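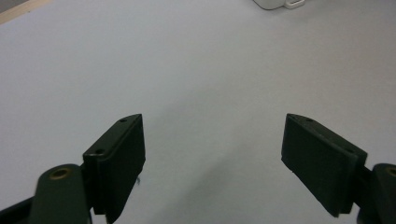 Nabila Mahrous did not plan to spend her second year at university with tabletops and power strips. She came to the Zostik club because a friend needed help with soldering, and she stayed for the project called Ravevis, which she now leads. When I visited on a Saturday, she first wanted to talk about the fingers of the gripper, the two dark green pads with the small screw holes along the top edge. "Everybody asks me about the software," she said. "But if the fingers are not good, the software learns from bad movements. So I begin every explanation with the fingers."

Ravevis is a student project about household tasks that people do without thinking. The members perform each task with grippers held in their own hands, and the recordings are later used to train a robot arm. The task of this term is to put a plug into a power strip. I asked her why they chose it.

"I wanted to fold towels," Nabila said, and laughed. "The others voted for plugs. They were right, I think. A towel forgives you. A plug goes in or it does not go in, so it is easy to judge a recording. And the angle is terrible. Please write that the angle is terrible." 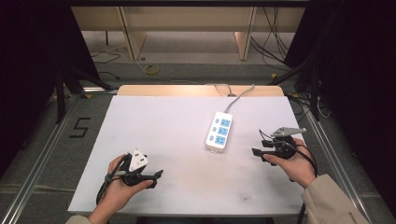
Zostik Student Robotics Club, Vītola Building

It takes both hands to work at this table. One gripper carries the white plug with its black cable, and the other waits open beside the strip, so that it can hold the strip still or help to turn the plug. Nabila told me that new members usually forget the second hand. "They are so busy with the plug that the other hand goes to sleep. I say to them, your left and right must talk to each other."

The strip has three light-blue socket panels, one after the other, and each of them has its own small switch button. The club practices with all three. According to Nabila the far one is the least popular, for the simple reason that the arms get tired.

By the end of November the club had 3,570 recordings of the plug task. She would like to throw away 375 of them. "In these ones the person is too fast. You can see they want to go to lunch." The rule now is 50 recordings in one sitting, then a break. There are six people who record regularly, and they write their sittings on a paper list next to the door. I asked if an online list would not be easier for engineering students. "We had an online list," she said. "People wrote in it from home."

In spring the team will go to Selosano, a student competition where every team must show a task on a table it has never seen before. Nabila is a little worried about this part. The light will be different, and the strip may be of another type. For this reason they have started to borrow strips and plugs from other departments, and she asked me to mention that old ones are welcome too, as long as the cable is not damaged.

Before I left, she let me try. I closed the gripper on the plug well enough, but I came to the socket from the side and pushed the whole strip across the table. "Slower," said Nabila. "And the other hand." On my fourth try the plug went in. She did not keep the recording.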